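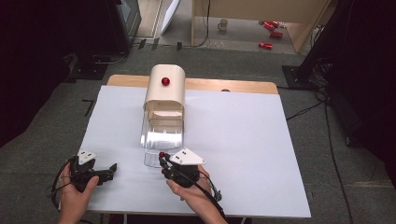
Lamisi Nyarko says the trouble with tabletop games is the box. You open it, you lose a piece, you're done by October. She'd take two red balls and a plastic tub over any of it.

Hard to argue. We went into this expecting rules, a timer, maybe a scorecard. Got a curved white cover, a clear container and a ball that will sit on top of the curve if you're patient. Patience is the game, more or less. Set one ball on the crown, let go, then see about the other one.

The Clendstead evenings began this way – 11 people, a pile of kitchen odds and ends, no prize. Listier, the little shop that hosts them, sells a kit now for 30 dollars. Hanne Vigfúsdóttir thinks thats silly and told us so twice. Raid the recycling, she says. Clear tubs are best, you can watch the ball go in.

A few notes if your trying it at home. Pale board underneath, red shows up a mile off. Curved thing in the middle, not near the edge. Carpet helps – a dropped ball stays closer. Skip the glass. 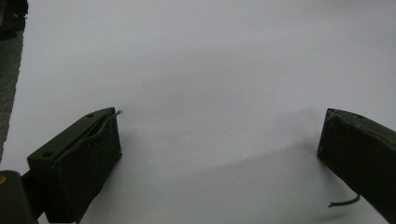

Page last changed: 8/23/26

Then clearing up. Players at Clendstead wipe the board between rounds, crumbs will send a ball anywhere. Start the next go from bare white and put the cover down first, tub second, balls last. Hanne does it the other way round and wins anyway.

Next evening is in October. Bring a tub.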